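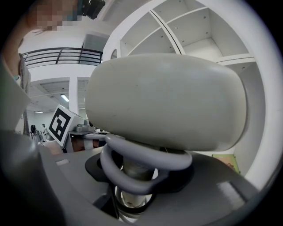 The pad, the spring, and the shelves behind them. Third floor, Brondanholm Returns.

THE SPRING

Intan Liew had been given the pad on a Friday, which was how they gave you things at Brondanholm when they wanted you to think about them all weekend.

"It's a seat," said her supervisor.

"It isn't big enough for a seat."

"Then it's a headrest. Write down headrest."

She did not write down headrest. She pressed it with the flat of her hand. The spring underneath gave, considered the matter, and pushed back. It was a good spring, thick and gray, and it had the manner of a relative who has been asked to help with a move and intends to be thanked.

Returns was a simple department. Things came in from the four branches, you found out what they were, you put a name on the tag, and they went to the white shelves to wait for somebody in Trorham to want them. The tag had a line for the name and a smaller line for the reason. People's reasons were mostly "did not suit." Item 74 had come with the reason filled in, in pencil, by the customer. It said: It knows.

"Knows what?" said Inger Vídalín, who had the next table and no work of her own that anyone had ever identified.

"It just says it knows."

Inger came over and pressed the pad. She pressed it again, a little harder, the way you lean on a doorbell when you can hear the television. The spring pushed back.

"My first husband had one of these," she said.

"One of what?"

"I never asked. It was in the garage." She looked at it with more affection than she usually showed for the garage years. "He'd go out and push on it after supper. Then he'd come in and apologize for something. Never the right thing, but he was getting closer."

Intan looked through the catalog. It had 109 pages, and 16 of them were lamps. There was a section for cushions and a section for springs, and a stiff note between the two advising staff not to confuse them. She called the Flonunley branch, where a young man told her that the item was either a massager or part of a larger massager. She called Trorham, who asked whether it was heavy. She said it was fairly heavy. Trorham said in that case they didn't want it.

By four o'clock people had started dropping in. The man from accounts pressed it and went away and paid back 33 dollars to the coffee fund. Two women from upstairs leaned over the railing to ask if it was free, then came down and took turns. One of them cried a little and said it was her sinuses. The supervisor pressed it last, with one finger, as if testing paint.

"Well?" said Intan.

"It's a headrest," he said, but he sat down to say it, and after a minute he asked whether she had ever gotten that raise they talked about.

She had not. He wrote something on his hand.

When they had all gone she took out the tag again. The scuffs on the pad were small and dark, and she caught herself wondering who had pushed there, and over what. She put her palm down and leaned. She thought about her sister, and the blue casserole dish, and the story she had told about the blue casserole dish for six years now with such success.

The spring pushed back.

"Oh, shut up," said Intan, and went to find her phone.

On the tag, in the space for the name, she had written Sumampouw, which was her sister's married name, and under it the address.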